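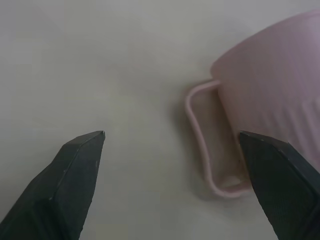

Plistance releases Redari 4, a signal analysis package for Linux and Windows

February 8, 2025. Plistance has released version 4 of Redari, its software for recording, filtering and viewing audio and radio signals. The new version reads raw sample files and WAV files, and can extract a narrow band from a wide recording and save it as a separate file.

The filter stage has been rewritten. It now ships with 121 presets, each stored as a plain text file that can be edited by hand. Spectrogram colours are set in the same way. 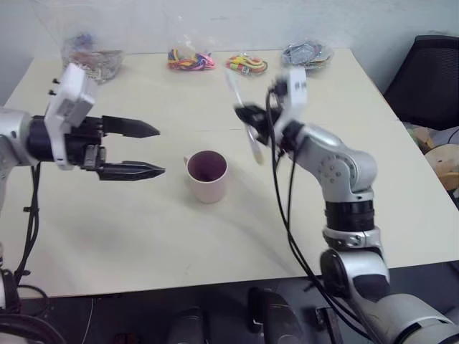
Labels in Redari 4 are attached to a time and frequency range and are saved beside the recording. Existing label files are converted when first opened, and the old copy is kept. Short sounds can be marked by ear or by level threshold. A pink mug set down on a tabletop, for instance, would be labelled as one event with a start time, an end time and a peak frequency.

"Most of the work went into file handling," said Maximiliano Prieto, lead developer at Plistance. "Long recordings now open without being loaded into memory first."

A single licence costs 120 euros. Users who bought version 3 after September may upgrade free of charge. The Pastor plug-in is supported; Grilska is not yet supported.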